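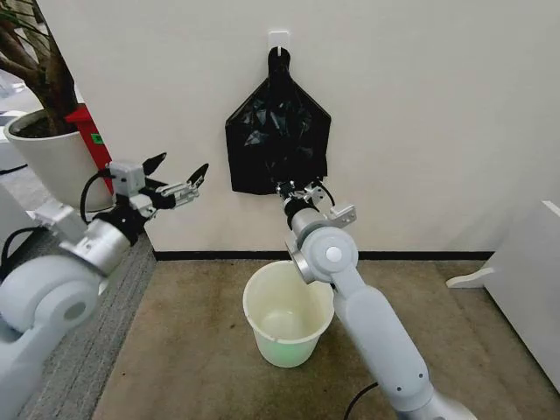
Melur Ngau would still pick the Genton gripper for thin plastic, she told the group, even though it closes slower than the other one.

News > Automation > Grippers

Rahman has begun comparing two parallel grippers, the Genton and the Flarico, on its two-armed test stand. Trash bags are among the first items — they fold and slip in ways a rigid part doesn't. Each gripper is due to make 160 grasps per item. Arturo Monti expects results in November.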